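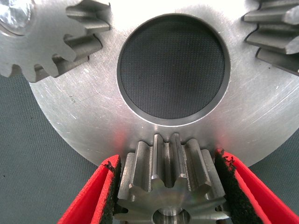

Gear seating on a two-arm cell, last gear jams about one time in eight

Posted by Lwazi Matlala, December 21, 2023

I look after a two-arm cell that assembles a small planetary demo unit for Grasitz. The task is to put spur gears on the pins of a flat round plate with a hole through the middle. The fingers are red shells with a black textured pad on the inner faces, and the pinion is held between the two pads with its end face and bore toward the wrist camera. Grip is not the problem as far as I can tell. The gear does not slip in the pads when I push on it by hand with the arm in hold.

The failure is at insertion. The first two gears go on without trouble. The third goes down over its pin, touches the teeth already in place, and stops high. The arm pushes to its force limit and faults. Out of 1,552 logged insertions on the third pin I have 361 that needed at least one retry before the program went on, and the hard faults are on top of that. Retrying from the same pose rarely helps.
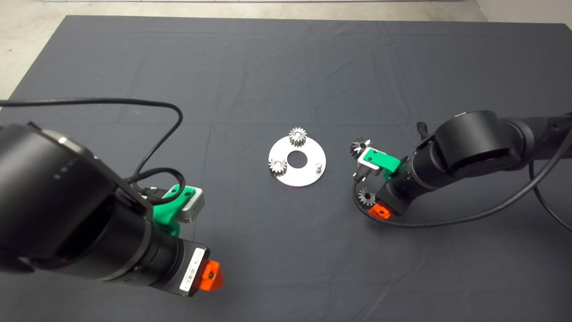
The plate sits on a cloth over the table. There is no fixture under it, only the cloth. The program finds the center hole from the head camera, works out the pin positions from that, and goes in straight down at 8 mm/s. Already tried: new pads on both fingers, a slower approach, a lower force limit (more faults, same jams), recalibrating the right wrist camera.

Is there a search routine people use for this, or am I looking at a mechanical problem?

Titilayo Jibrin

You are describing two separate faults, and I would split them before changing any code.

First, tooth phase. When a gear has to go over a pin and mesh with a neighbor in the same move, a straight push only works if the teeth happen to line up. Lower until you see contact force, back off 1 mm, rotate the wrist by a quarter of a tooth pitch, lower again. Four steps cover one full pitch. If it is still high after four, the pin and bore are out of line and no amount of rotation will fix it. Log which step succeeded. An even spread over the steps means phase was your only trouble. A pile of failures after step four means position.

Second, plate position. On bare cloth the plate can creep under side load from the first two insertions, and your pin positions were computed before that. Find the center hole again before the third gear. It costs one camera frame. Longer term, put a locating ring under the plate or at least a sheet of thin rubber. Also pull the cloth flat. A fold under the rim tilts the plate, and the pin tilts with it.

Check your gripper pads again too, even if they are new. Ours at Unine shed fibers along the top edge, and a tuft between the gear face and the plate is enough to make the height check fail.
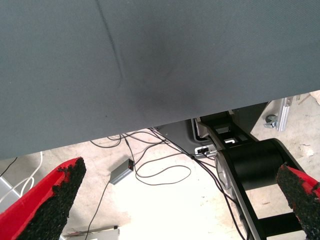

Cable routing is the other thing I would look at on a cell that has good days and bad days. Walk around to the side and check what hangs below the table edge. With loops of thin cable lying over one another on the floor, and a connector plugged in right under the edge of the cloth, it is hard to tell which run is carrying tension when the arm reaches out. A cable that goes tight near full reach puts a small side load on the wrist, and the force reading shifts with the pose. Jog the arm to the third pin with nothing in the gripper and read the lateral force. Then go to the first pin and read it again. If the two differ by more than the sensor noise, fix the cable before you tune anything. Leave a service loop at the base, clip it to the base frame, and keep the power supply lead on its own path so it can't be dragged along with the rest.

Zero the force sensor directly above the target pin — never at the home pose.

Kalliopi Vasilakis

had the same thing on a Seyoum cell. raised the force limit and it went in. a bit noisy but fine

Shazia Talpur

Please don't raise the limit. It will seat the gear by marking the tooth edges, and the marked gear then jams in the next assembly. We scrapped a full set at Hirham in March that way.

I agree with Titilayo on the phase search. Two additions. Use a small spiral around the pin before the rotation if your position error is larger than the chamfer on the bore. And keep the gripper opening slow on release, because a fast release can lift the gear by whatever the pads are still holding.

For the base cables, use hook-and-loop ties and leave them loose enough to slide. Zip ties pulled tight on a thin cable will break conductors at the tie within a few months on a joint that cycles all day. Mark the cable with tape where it leaves the clip, so you can see at the next check if it has been pulling through.

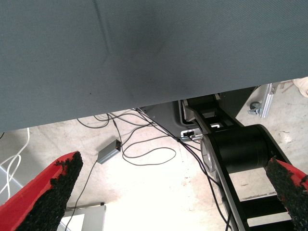 Ayanda Van der Merwe asked whether the force sensor has to be zeroed again after the ties are moved, or only after a cable is replaced.

Shazia Talpur

After either one. Moving a tie changes the load path as much as a new cable does. Zero it with the gripper empty, cycle the arm between the first and third pins ten times, and read it again at both. If it drifts, the cable is still catching somewhere.

Lwazi Matlala

Lateral force with the gripper empty was different at the first and third pins, so I am redoing the clips on the right arm first. The hole check before the third gear is already in. Phase search goes in after that, one change at a time, and I will post the step counts here.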